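Stippling paper for technical pens – what are you using?

Forum > Drawing > Ink and Pens

inkwell_north
Posts: 1522
8 December 2018

I have been using the Draso smooth pad for stippling since spring and I'm getting tired of it. The surface is fine for the first hour, but if I go back over an area the tip starts picking up fibers. Then I get fuzzy dots, and after a while the pen skips. I use a 0.2 for most of it and a 0.05 for the lightest parts.

I don't want to go to board because I keep my drawings in a binder. What paper are you using for dot work?

marrowfat
Posts: 200

Which weight is it? The lighter Draso pad did the same thing to me. The heavier one was better but yellowish. I switched to Tondico hot press and haven't had a clogged tip since October. It costs more, but I throw out fewer pens.

inkwell_north

The lighter one. I didn't know there was a heavier one, the store here only carries one kind.

tidepool7
Posts: 670

I would look at the pen before the paper. A 0.05 will pick up fibers on almost anything if you hold it at a slant. Keep it upright and just touch the paper, don't press. I use cheap printer paper for practice and my tips last.

marrowfat

Printer paper bleeds. Dots on printer paper grow after you put them down, and with a 0.2 you can see it without a magnifier. For practice okay, but not for anything you want to keep.

tidepool7

Mine don't grow. Depends on the ink. What pens are you using?

marrowfat

Zekik, the refillable ones. Same ink in all sizes.

tidepool7

That is your answer then. Zekik ink is wet. It's good for lines but it sits on the paper too long for dots.

marrowfat

I disagree. It dries fast on the Tondico and the dots stay round. I've filled whole pages with it. If it was the ink, it would be a problem on every paper.

inkwell_north

For what it's worth I don't use Zekik, I use disposables from the drugstore. I do tilt the pen though. I tried holding it straight up last night and my wrist got sore after twenty minutes, but the dots were cleaner.

cloverhitch
Posts: 200

Raise the board. I draw on a slanted board, so upright to the paper isn't straight up and down anymore, and that is easier on the wrist. A couple of books under the far edge is enough to try it.

On paper, I'm with marrowfat. Smooth and heavy. Mészáros has a sketchbook with a smooth side and a rough side on each sheet, and the smooth side is good for dots. The rough side is no use for this. You end up using half the book, so keep that in mind for the price.

One more thing – put a scrap sheet under your hand. Oil from your skin makes the ink skip, and people blame the pen for it. I went through a pack of 0.1s before I figured that out.

inkwell_north

I didn't have a scrap sheet under my hand, so that could be part of it. I'll try the books too.

Does the Mészáros come with holes or a ring binding? I need it to come apart.

cloverhitch

Glued. The pages come out clean if you bend the cover all the way back first. You would have to punch them yourself.

tidepool7

Fine, I'll give you the scrap sheet. I still say don't buy new paper until you've tried it with what you have. Do a small gray scale, five boxes from light to dark, once slanted and once upright. If the upright one is clean, it wasn't the pad.

For shading practice I'd do round or curved subjects first. Flat boxes teach you the spacing, but you don't learn how to turn an edge. Pick something with one light side and one dark side and leave the light side nearly empty. 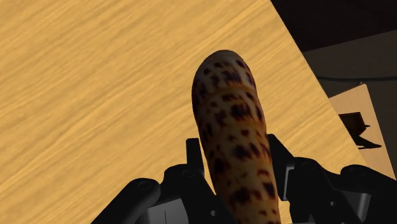
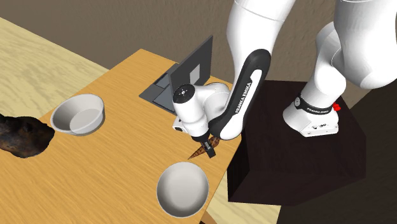
Start with the darkest area and work out from it. If you start light you run out of room to go darker and the whole thing ends up medium gray. I also squint at it every few minutes to check.

marrowfat

I do it the other way. Light dots over everything first, then build up. You can always add dots but you can't take one out.

tidepool7

You can scrape one out with a blade if the paper is heavy enough.

marrowfat

On the Tondico, yes. Not on printer paper.

inkwell_north

Did the five boxes. The upright row is cleaner but there's still some fuzz in the darkest box, where I went over it three times. So it's partly me and partly the pad. I'm going to finish the pad on practice stuff and order the Tondico for the next real one.

cloverhitch

Check which side is up when you get it. One side is a little smoother on mine, and I test a corner with the pen before I start.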